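# Pale tabletop with long diagonal grain – how to tell what finish is on it?

**marl_and_tansy** – November 19, 2022

I bought a secondhand work table from an office clearance in Sternham and want to refresh the top before it goes into regular use. The seller had no paperwork. The underside has a stencil that reads "Inga 168", which I assume is a model or batch number, but I can't find a match for it.

The top measures 66 inches on the long side. The color is a light beige-tan and the grain is fine. To the touch it is smooth, with no film edge that I can feel at the corners. Water dropped on it sits for a while and then leaves a faint dark spot that dries out overnight. 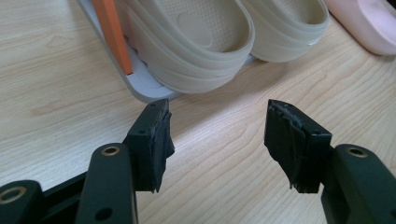 *The top, with the grain running in long diagonal waves.*

I have two things to settle:

- Is the finish oil, wax or a thin lacquer?
- Can I put a water-based clear coat over it without stripping first?

I have a random orbital sander and a can of Ekarance matte clear coat left over from a shelf. I would prefer not to sand through anything if the top turns out to be veneer.

---

**Fuad Nigatu**

The water result points to oil or wax, or to a lacquer that has worn thin. An intact film would normally stop the water from darkening the wood at all. You can narrow it down with solvents, in this order, on a spot near the back edge:

1. Mineral spirits on a white cotton rag. Rub for 20 seconds. A yellowish or greasy smear on the rag means wax, or oil that never fully cured.
2. Denatured alcohol on a fresh rag. If the surface turns tacky, it is shellac.
3. Lacquer thinner, one drop. Softening means lacquer. No reaction to any of the three leaves cured oil, a cured polyurethane or bare wood.

Open a window for the last two and keep them away from any pilot light.

On the clear coat: water-based products will not bond over wax. They will usually bond over fully cured oil, but a scuff with 220 grit and a wipe-down come first. If the spirits test shows wax, clean the whole top with spirits and clean rags until the rags come away clean, then leave it overnight before you scuff. Apply 2 thin coats as a minimum.

As for veneer, look at the end of the board. Solid wood shows end grain that lines up with the lines on the face. Veneer shows a thin layer over a core, or a separate edge strip. The face alone will not settle it, and neither will a photo of the face. Until you have checked, leave the orbital in its case and scuff by hand with a cork block, along the grain. If the grain wanders diagonally, follow the general direction and don't chase each curve.

---

**gordale_bench**

I would skip the clear coat. We had a similar top in the shop at Gordale and the water-based coat scratched by December. Sanded it all off again. Hardwax oil is easier to patch.

---

**marl_and_tansy**

Ran the spirits test on the back edge. The rag picked up a yellowish smear, so I am treating it as wax. The end shows end grain that carries on from the face, so I am satisfied it is solid. I will clean it with spirits and decide between the clear coat and the hardwax oil after a test patch of each on the underside.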